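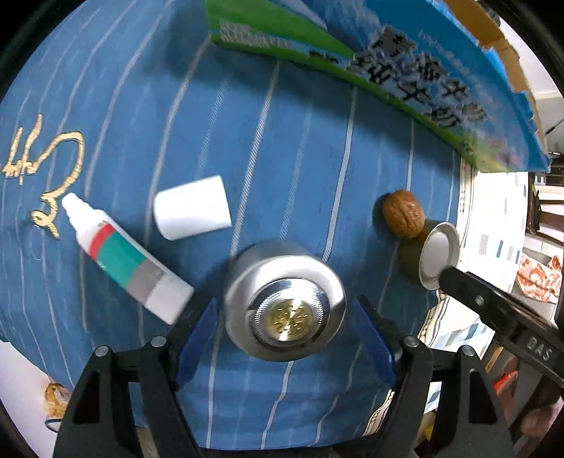
奏楽者が急に休んだ朝にいきなり触ったら、前奏のつもりが讃美歌の四節目から大音量で始まってしまって、どこを押せば止まるのか最後まで分かりませんでした、という声をいただきました。うわあ、やっぱり起きましたか。私も最初の年に同じことをやっています。しかも葬儀で。なので第4章は全面的に書き直しました。前の版を印刷して譜面台に挟んでいる方は、お手数ですが差し替えてください。

第4章 礼拝の奏楽を自動演奏に切り替える

この章では、讃美歌自動演奏機Kiltisを礼拝堂のスピーカーにつないで、式次第ソフトのClikenから一曲ずつ呼び出せるようにするところまでをやります。電源の取り方と本体の置き場所は第3章に書いたので、そこまで済んでいるものとして進めますね。オルガンと併用する教会は第6章も見てください(前奏だけ生演奏、というやり方がけっこう人気です)。

4-1 はじめる前に

用意するものは、Kiltis本体、付属の音声ケーブル、Clikenの入ったパソコン、それから今週の週報です。週報は必ず紙のものを手元に置いてください。画面の中で見比べていると、どっちが正しい番号だったか分からなくなります。私はなりました。

もうひとつ、教会で使っている歌集の版を確かめてください。同じ曲でも版が変わると番号がずれますし、歌詞が改まっていたり、節がひとつ減っていたりします。Kiltisの中には全部で907曲入っていますが、工場出荷のときは番号がKiltis独自の通し番号になっています。歌集の番号ではありません。ここを飛ばして先へ進むと、頌栄のはずがクリスマスの曲になったりするので、面倒でも4-3の手順を省かないでください。

注意:作業は礼拝の直前にしないでください。できれば前日までに、人のいない時間に音を出して確かめるのがいいです。うちは祈祷会のあと、皆さんが帰られてからやっています。

4-2 スピーカーにつなぐ

1. 礼拝堂のアンプの音量をゼロまで絞ります。アンプの電源はまだ入れません。

2. Kiltisの背面にある「会堂」と書かれた出力端子に音声ケーブルを差します。隣に「練習」という端子がありますが、こちらは聖歌隊の練習用で、メロディーだけが強調されて出ます。礼拝で使うとソプラノばかりが聞こえて、なんとも落ち着かない音になります。

3. ケーブルの反対側をアンプの空いている入力に差します。マイク用の入力には差さないでください。音が割れます。

4. Kiltisの電源を入れ、前面のランプが点滅から点灯に変わるまで待ちます。けっこう待ちます。壊れていません。

5. ランプが点灯したら、アンプの電源を入れます。

6. Kiltisの「試奏」を押して、アンプの音量を少しずつ上げていきます。

音量の決め方ですが、誰もいない会堂でちょうどいいと感じるところは、人が入ると小さすぎます。冬はコートを着たままの方も多くて、もっと音を吸います。私は一番後ろの長椅子に座って「ちょっと大きいかな」と思うくらいにしておいて、当日の前奏のあいだに手元で下げています。

メモ:Kováčikのスピーカーをお使いの場合、背面に低音のつまみがついているはずです。真ん中より左に回しておいてください。Kiltisのパイプオルガン音色は足鍵盤の音がかなりしっかり入っているので、つまみを右に回すと、窓ガラスが鳴ります。古い木造の会堂だと本当にびりびり言います。

注意:電源を切るときは逆の順番で、アンプが先、Kiltisが後です。反対にすると「ボンッ」という音が出て、祝祷のあとの静けさが台無しになります。

4-3 歌集の番号に合わせる

1. パソコンとKiltisをつないで、Clikenを起動します。

2. 「設定」から「歌集」を開き、使っている歌集と版を選びます。

3. 「番号を読み替える」を押します。曲の一覧がいったん空になりますが、待っていると戻ってきます。空になっているあいだに何か押さないでください。

4. 一覧が戻ったら、検索欄に546と入れて、いつも歌っているその番号の曲がちゃんと出てくるか確かめます。別の曲が出たら版の選び間違いなので、2に戻ります。

5. 同じように135も確かめます。前のほうの番号と後ろのほうの番号をひとつずつ見ておくと、途中からずれている場合にも気づけます。

6. 問題なければ「保存」を押します。

教会独自の歌集や、コピーして綴じた小冊子を使っているところもありますよね。その場合は「歌集」の一番下にある「自作」を選んで、曲を一曲ずつ当てはめていきます。これは時間がかかります! 私は全部いっぺんにやろうとして三日で嫌になりました。おすすめは、その週に歌う曲だけを毎週足していくやり方です。半年もすると、よく歌う曲はだいたい入っています。

メモ:詩編交読のあとの短い応答唱や「アーメン」三唱は、歌集ではなく「式文」のほうに入っています。歌集の検索で出てこないという問い合わせがとても多いので、先に書いておきますね。

注意:著作権の扱いはこの手引きでは触れません。配信をする教会は、歌集の発行元の案内を必ず読んでください。会堂の中で歌うのと、外へ流すのとでは話が違います。

4-4 式次第を組む

さて、ここからが楽しいところです。Clikenの画面の左側に礼拝の順序、右側に曲が並びます。左に右をはめていくだけなのですが、いくつか癖があります。

1. 「新しい礼拝」を押し、「主日」「祈祷会」「結婚」「葬儀」から選びます。聖餐のある日は、主日を選んだあとで「聖餐」に印をつけます。

2. 前奏、讃美歌、献金、頌栄、後奏の欄に、週報を見ながら番号を入れます。

3. 讃美歌ごとに節数を決めます。何も決めないと全部の節を演奏します。

4. 「前弾き」を選びます。曲の最初の一行、最後の一行、なし、の中から選べます。

5. 速さを選びます。

6. 「礼拝を保存」を押します。

前弾きについては、教会ごとの習慣をそのまま写すのが一番です。いつも最後の一行を弾いてから歌い始める教会で最初の一行を流すと、皆さんそこで歌い出してしまいます。止めようがありません。私の教会は、長く弾いてくださった奏楽者の方が最後の一行派だったので、今もそれを引き継いでいます。

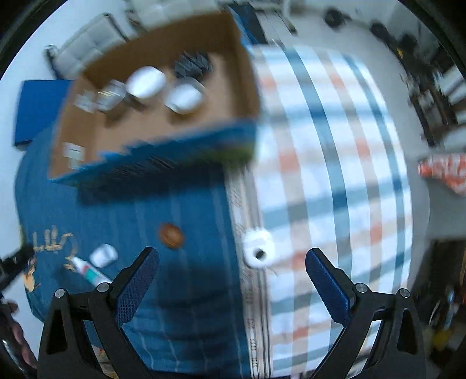 速さの話もしておきます。初期値の「標準」は、どうも若い人の多い会堂を想定しているらしくて、うちでは速すぎました。息が続かない、と礼拝後にやんわり言われまして。「ゆったり」に変えたら、今度は長い曲で間延びします。結局、曲ごとに変えることにしました。朝の讃美は標準、祈りの歌と受難節の曲はゆったり、クリスマスはむしろ少し速め。クリスマスの曲は皆さんよく知っているので、遅いと歌のほうが先に行ってしまうんです。

節と節のあいだの間は、速さとは別に「息つぎ」で決めます。ここは数字ではなく、短め、普通、長めの三段階になっています。響きの長い会堂なら長めにしてください。石造りのところで短めにすると、前の節の残響の上に次の節が乗って、何を歌っているのか分からなくなります。

メモ:Butomvilleの教会では、司式者が立って一拍おいてから鳴り始めるように、各曲の頭に無音を入れているそうです。同じことをしたいときは、曲を長押しして「前に間を置く」を選びます。これ、教えてもらうまで私はそんな機能があることも知りませんでした。司式者がゆっくり歩く方のときは本当に助かります。

4-5 当日の操作

当日使うボタンは「次へ」と「静かに終わる」の2つだけです。ほかは触りません。心配なら、ほかのボタンの上に紙を貼ってしまってもいいです。うちは貼っています。

1. 開式の前にKiltis、アンプの順で電源を入れ、Clikenでその日の礼拝を開きます。

2. 画面の一番上に「前奏」と出ているのを確かめます。ここで讃美歌の名前が出ていたら、途中から再開しようとしている状態です。「最初に戻す」を押してください。

3. 司式者の合図で「次へ」を押します。

4. 讃美歌は終わると自動で止まり、次の曲の名前が出て待っています。次の出番まで何もしません。

5. 献金のときは、曲が繰り返し流れます。献金の袋が前に戻ってきたら「静かに終わる」を押します。曲の切りのいいところまで弾いて、そっと止まります。

6. 後奏が終わったら、アンプ、Kiltisの順に電源を切ります。

冒頭のお便りの、四節目から始まってしまった件は、たぶん手順2です。前の週に曲の途中で電源が切れていると、Kiltisはその場所を覚えていて、律儀に続きから弾こうとします。親切のつもりなんでしょうけど、礼拝で前の週の続きから弾いてほしい人はいないと思うんですよね……。設定の「再開」を「しない」にしておくと、いつも最初から始まります。私は今では、人に渡す前に必ずこれを変えています。

注意:どうしても今すぐ止めたいときは、「静かに終わる」を長押ししてください。電源コードを抜くのはやめましょう。次に入れたときに番号の読み替えからやり直しになることがあります(4-3の手順です。あれを礼拝中にやるのはつらいです)。

4-6 うまくいかないとき

音が出ない
アンプの入力の切り替えを見てください。司会用のマイクだけが選ばれていることがよくあります。次に、ケーブルが「練習」の端子に入っていないか見ます。それでも出なければ、Kiltisにヘッドホンを直接つないでください。ヘッドホンで聞こえるなら、悪いのはケーブルかアンプのほうです。

番号を入れても「曲がありません」と出る
版が違うか、もともと収録されていない曲です。収録されていない曲は、誰かに弾いてもらって録音し、Clikenの「録音を加える」で足せます。うちは近くの教会の奏楽者の方にお願いして弾いてもらいました。少しテンポが揺れるんですが、それがかえって歌いやすいと評判です。

音が高くて歌えない
「移調」で下げられます。ひとつ下げるくらいがちょうどいいことが多いです。下げすぎると今度は男声が沈みます。朝の早い礼拝は声が出ないので、私は全体に低めにしています。移調は曲ごとにも、礼拝全体にもかけられますが、両方かけると両方効いてしまうので気をつけてください。一度、ものすごく低い「きよしこの夜」を歌うことになりました。

歌と演奏がだんだんずれる
機械のせいではないことがほとんどです。会堂の後ろの方が、壁からの反射を聞いて歌っている場合があります。スピーカーを前だけでなく少し内側に向けると、ましになります。それでもずれるなら、司式者のマイクを讃美歌のあいだだけ少し上げて、声で引っ張ってもらいます。マイクの音量を戻し忘れると、続く祈祷がとても大きな声になります。

画面が真っ暗になる
パソコンが居眠りしています。説教のあいだに画面が消えるのは、パソコン側の省電力の設定です。礼拝用のパソコンでは切っておいてください。消えてしまったときは、マウスをそっと動かします。キーボードを叩くと、たまたま「次へ」に当たって、説教の途中で頌栄が始まることがあります。

4-7 保存と引き継ぎ

組んだ式次第は、消さずに残しておくことをおすすめします。教会暦は毎年めぐってくるので、待降節も受難節も、前の年のものを複製して番号だけ直せば済みます。復活日と聖霊降臨日は年によって日が動くので、名前は日付ではなく「復活日」「聖霊降臨日」とつけておくと、あとで探しやすいです。うちは5月に聖霊降臨日が来た年のものを日付の名前で保存していて、翌年さんざん探しました。

1. Clikenの「礼拝一覧」を開き、残したいものに印をつけます。

2. 「書き出す」を押し、保存先にUSBメモリを選びます。

3. USBメモリに教会の名前を書いて、鍵のかかるところにしまいます。

葬儀の式次第には故人のお名前が入ります。書き出す前に名前の欄を空にするか、別のUSBメモリに分けてください。歌った曲だけは残しておいてもいいと思います。記念会のときにご遺族から「あのとき歌ったのは何番でしたか」と聞かれることがあって、すぐにお答えできるととても喜ばれます。

当番が何人かいる教会では、当番表の裏に4-5の手順を貼っておくと便利です。章の全部を渡しても、当日は読む暇がありません。4-5だけでいいです。字は大きめに。

第4章 改訂 2019年12月20日
この版で変わったところ:4-5に「最初に戻す」を追加、4-6に移調の注意を追加。第5章(聖歌隊の練習に使う)は前の版のままです。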